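Sandell hand grippers, the pair: worth the money?
Posted 17/05/2020 by Chie Honda

Quick one because the order for the next lot has to go in and three people have asked me the same thing. Short answer, yes, buy the pair, but budget for more than the pair. Long answer follows.

What we bought

Two hand-held grippers from Sandell, £855 for the two. Came with one cable each, a spare set of pads, a bag of screws and a leaflet in very small print. You hold the thing, squeeze, the fingers close, it records what your hand did. Then the robot arm gets to learn from it later. We already had the arm (Kondska, second hand, different review).

We'd priced doing it all with the arm and a remote control. Slow, and the arm can't go to someone's kitchen or bedroom without a van. Grippers go in a rucksack. That was most of the argument really.

What it really cost

This is the part I got wrong in January so pay attention if you're doing a budget.

Grippers, pair: £855
Mounts and bracket: £247
Extra pads, gloves, cables: £231
Trays, fruit, household bits: £50

So my line in the plan said 855 and we spent well over that. Nothing outrageous, I just hadn't put it down. Xiuying Jiang had warned me to write the extras in and I didnt. The fruit comes out of petty cash now.

Delivery was included, import charge wasn't. Ask before you order. Ours got sorted in the end but it took a lot of emails.

Build

Good. Plates and linkages feel solid, no wobble at the joint after a few months. Screws are ordinary ones, you can get at nearly all of them with a small driver. Two worked loose on the left one. Bit of thread lock, fine since.

Heavier than I'd like. Setsuko Tanabe has smaller hands than me and needs a break sooner, and for her the squeeze is a stretch at the wide end. No adjustment for that. Swanson do a lighter one with a movable handle, which I tried for an afternoon, nicer to hold but the fingers flexed on anything with weight to it. Sent it back.

Pads

Ribbed, soft, they wear. First set went shiny at the tips and we started dropping things. New set, back to normal. I'd plan on buying pads every couple of months if you use it most days. Sandell's own are dear. Lurau sell a sheet you cut yourself, cheaper, a fiddle, Marichka Onyshchenko cuts ours with a craft knife and they hold just as well. Glue matters more than the pad. Don't use the stuff in the box.

Cable

Too short and too stiff. Worst thing about it. Goes down past the wrist and catches on bedding, drawers, your sleeve. We bought longer ones (in the £231 above). If you are planning for two people working side by side then allow for longer cables from day one, and tape.

Using two at once

This is where the pair earns its keep. One gripper is fine for pick up and put down. Two and you can hold one thing while you move another, or have a person each side of the same tray. Small round fruit is the test I'd give any gripper before paying for it. Big stuff is easy, anything will pick up an apple. A cherry is another matter, it's tiny and slick and you find out fast whether the fingers meet properly at the tips. Ours do, the older one we'd borrowed didn't.

Also try it somewhere soft. A tray on a bench sits still. A tray on a duvet tips if you lean on the rim, and you learn a lot about how lightly people can work with the thing. I'd say do both before you sign anything off.

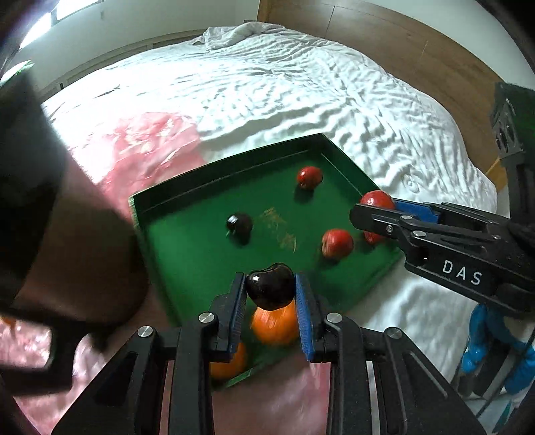 Support and spares

Mixed. Emails answered politely, slowly. Misaki Sakai got a replacement spring out of them free, took ages to arrive. There's no phone number. Parts list is on the website but half the prices say "on request", which is a pain when you're trying to fill in a spreadsheet. I put a guess in for spares and marked it as a guess.

If your work stops when a gripper stops, budget for a third. We didn't and lost days to that spring.

What I'd put in the plan next time

Grippers, three not two.
Mounts in the same order, saves a second delivery charge.
Long cables.
Lurau pad sheet, decent glue, new blades.
Gloves in more than one size.
A monthly sum for food and props. Fruit goes soft, and it adds up.
Hours for cleaning. Trays, pads, washing the bedding.

Software I've left out on purpose, seperate budget, separate headache.

Verdict

Four out of five. Lost one for the cable and the vague prices. Strong, easy to mend, good at the fiddly end, and far cheaper than a second arm. Not for small hands without a try first. Will add a note when the third one comes.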